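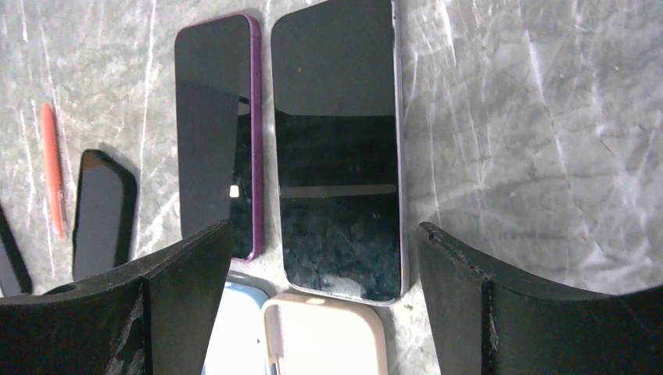
Wrist camera view, phones with dark screens on the marble top, two cases near the fingers

Thin flat objects: wrist camera only, results with Binia and one question
Board: Manipulation and Grasping

marzec_lab
Hello all. I want to share one result and ask for opinions, as I have no colleagues here who work on grasping.

We train a policy we call Binia. The task is simple to say: take a phone from a table, hold it by its long sides, and put it down again in a marked place. The policy sees only the wrist camera. There is no depth sensor, and we removed the overhead view on purpose, to learn how much we lose.

The phones are hard for two reasons. They are very thin, so the fingers must come down almost to the stone. And a switched-off screen is a mirror. The picture at the top has a bright band of reflection across the large phone, and in our first version the policy treated such bands as the edge of the object. It would then close the fingers too early.

What we changed is the labels. For each demonstration we now mark the moment when the fingers first touch the object, and the policy must predict how many steps remain until this moment. It is one extra output, nothing more. Training data is 49 demonstrations for both versions, same seeds.

Without the extra output: 16 successes in 30 trials.
With the extra output: 19 in 30.

My question is whether this is worth a short paper, or if I should first collect more.

torque_and_tea
Thanks for posting the plain numbers. I will be the unpleasant one: 16 against 19 in 30 trials is noise. You can get this difference by running the same checkpoint again after lunch. I would not write anything yet.

marzec_lab
Yes, I was afraid of this answer. We did run each version one time only. I can repeat, but the placement of the objects is done by hand and it takes most of an afternoon.

fennel77
I disagree a little with torque_and_tea. The total may be noise, but the type of failure could still tell you something. If the first version fails by closing early on reflections, and the second fails by something else, then the extra output does its work and a different problem has taken its place. Did you write down how each trial failed?

marzec_lab
We did, and I should have put it in the first message, sorry. In the first version, the early closing was the most common failure. In the second version I could not find one case of it. The new failures come after the grasp, when the phone is turned to stand on its narrow end between the fingers. 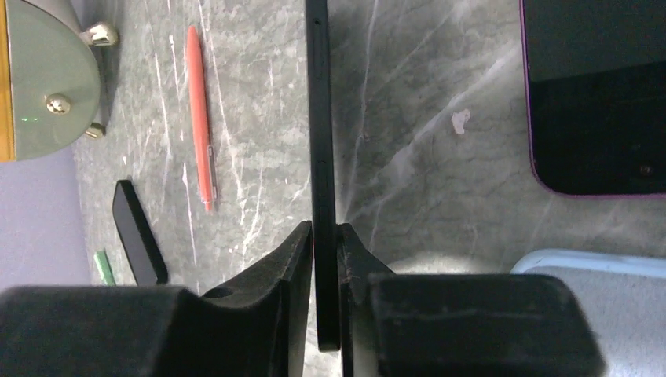 In this position the contact area is small. The pads are tapered black ones, already scuffed, and if they hold the phone too near to its lower end, every small turn of the wrist becomes a big swing at the upper end. The policy also sees less, as the phone edge-on is only a dark line in the middle of its view. I think it has almost no information about tilt at this stage.

gripperwidow
Side buttons. If a pad closes on a button, the contact point is raised and the phone will rock. We had this with a Stidura gripper and similar hard pads. A softer layer helped more than any change in training did.

torque_and_tea
With softer pads you change the hardware in the middle of a comparison. Please do it for both versions or for neither.

gripperwidow
Of course for both. I only say that the second failure may be mechanical, and then more demonstrations will not repair it.

fennel77
Also, what is on the table besides the phones? I see something orange beside the small black one. Do you keep the clutter the same in every trial?

marzec_lab
It is a pry tool. The clutter is free: we move the cases, the tools, and a pen between trials and do not try to put them back exactly. I see now that this is a weakness. The Doležal protocol asks for a printed layout under each trial, and we skipped it to save time.

torque_and_tea
Then there is your plan. Fixed layouts, both versions on the same layouts, in mixed order, so the person who resets the table does not know which version comes next. If the early closing is still absent, I will believe you — and I would read that paper.

kb_northroom
One disagreement with all of the above. I would put the overhead camera back for a third condition. If it removes the early closing by itself, the extra output is only a cheap replacement for a camera, and reviewers at Kellholm will ask for exactly this.

marzec_lab
For me a cheap replacement for a camera would be a good result, as our arm must later work inside a cabinet where there is no place above. But I agree the condition should be in the table.

I will do the fixed layouts first, with the old pads, and then repeat everything with a soft layer. We have the arm until the end of September. I will write in the same thread when the first set is complete.

gripperwidow
Take photos of the pads before and after each set. Ours changed more than we expected.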